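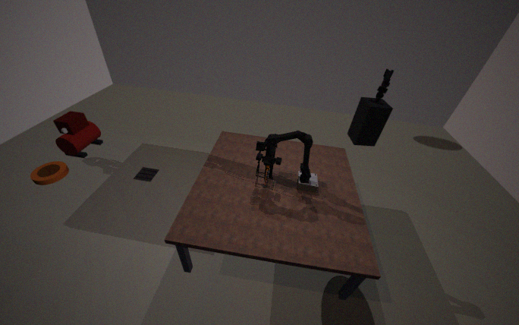
*A table in a rendered room with plain grey walls.*

I've been learning to light rooms in Coreo for the better part of the winter, and I have to tell you, I've become a complete bore about shadows. I stop in stairwells. I look at the underside of the kitchen bench. Last Sunday I stood in the hallway for so long watching the colour of the wall change that my tea went cold, and I wasn't even sorry!

It started with a little flat I wanted to redecorate. I'd been shuffling furniture around on graph paper and getting nowhere, so I downloaded Coreo thinking I'd knock up a quick 3D version and see whether the couch fit. The couch fit. By then I'd stopped caring about the couch, though, because I'd found the lighting panel.

The thing I love most is bounce. You put one lamp in a room, and the light hits the floor, picks up a bit of the floor's colour and lands on the wall. So a white wall next to a red rug isn't white any more. I knew this, in the way you know things from school, but I'd never really seen it until I could turn it on and off with a checkbox. I must have clicked that checkbox 200 times the first night. Click, flat and dead. Click, a room!

My early renders were terrible, by the way. I kept adding lamps. If a corner looked gloomy I'd stick a lamp in it, then another to fix the weird shadow from the first one, and before long I had nine lights in a bedroom and it looked like a dentist's. What helped was deleting the lot and starting again with two: one big soft one where a window would be, and one small warm one down low. I still start every room that way.

Materials are the other rabbit hole. I bought a texture pack called Nullia, which has 615 surfaces in it, and I've probably used a dozen. Most of them are timber. Timber is hard! If the grain is too big the whole table looks like a toy, and if it's too small it turns to mush as soon as you move back. I've taken to scaling the pattern against something I know the size of, usually a mug, then taking the mug away. And please, rough up your floors a bit. A perfectly shiny floor looks gorgeous for five minutes and then all you can see is lamp.

I did have a go with Zilach as well, which a few readers suggested. It's quicker, and the previews are lovely and crisp, but I couldn't get on with the camera controls and kept flying out through the ceiling. I might try it again when I've got more patience. If you're already comfortable with that sort of navigation you'll probably be fine.

Next up is the Popescu sunroom tutorial, a long one, all about late afternoon light coming through slatted blinds. I've watched the first part over breakfast and already want to redo everything I've made since March. There's a bit on dust in the air that made me gasp out loud.

The real flat, meanwhile, still has a bare bulb in the lounge. I've got a paper shade sitting in its box by the door and I'll get to it this week, once the blinds are done.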